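3.2 Release Rules for Simulated Household Scenes

The rules in this section cover scenes that are built in simulation and later used to score manipulation policies. They grew out of the first Rurketti task set, which was put together at two sites, Laxdal and Urivbridge, with no shared procedure. The two sites used different joint limits for the same arm and different names for the same assets. A policy trained on scenes from one site could not be scored fairly on scenes from the other. We dropped the affected results and wrote the rules before collecting anything new.

Each scene has to pass 4 checks before it is released. First, the arm base must be fixed at a recorded pose, and that pose may not change between episodes of the same task. Second, no object may intersect another at reset. Third, each object that the task refers to must be within reach of the gripper without moving the base. Fourth, the scene must be viewed from at least two cameras by a person who did not build it.

The fourth check takes the most time and we kept it anyway. Automatic tests find overlapping meshes and bad joint values. They do not find a fixture that is scaled wrong – a sink that comes up to the elbow of the arm, say – or a small part that blends into the surface under it. Reviewers write down what they see in plain words, and the builder answers each note before the scene moves on.

Redent, our checking tool, resets every scene 300 times with small changes in object placement and logs any contact force above the limit. Of 808 candidate scenes, 703 were released. The rest were sent back with the log attached. A scene that fails twice is rebuilt from the asset list, since patching old files caused more errors than it fixed.

Bathroom scenes follow the same rules as kitchen scenes. Figure 3 gives two views from one of them.

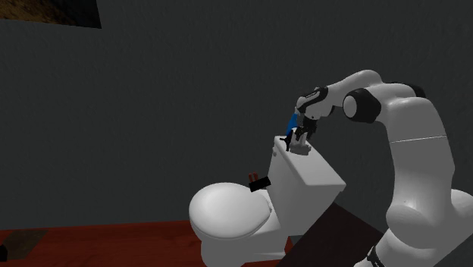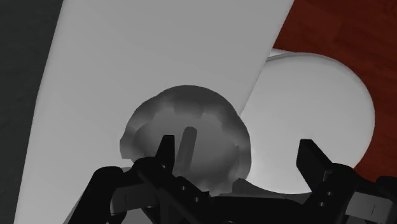 Figure 3. Two rendered views from a bathroom scene, both with the gripper in view.

Object names are frozen at release. If an asset has to be replaced, the scene gets a new version number and earlier scores stay tied to the old one. Papers that report results on the set should give the version, the reset seed and the number of episodes per task. Runs stopped by hand count as failures and are reported with the others. We also ask that authors keep the raw logs – summary tables alone are not enough to settle a disagreement over a score.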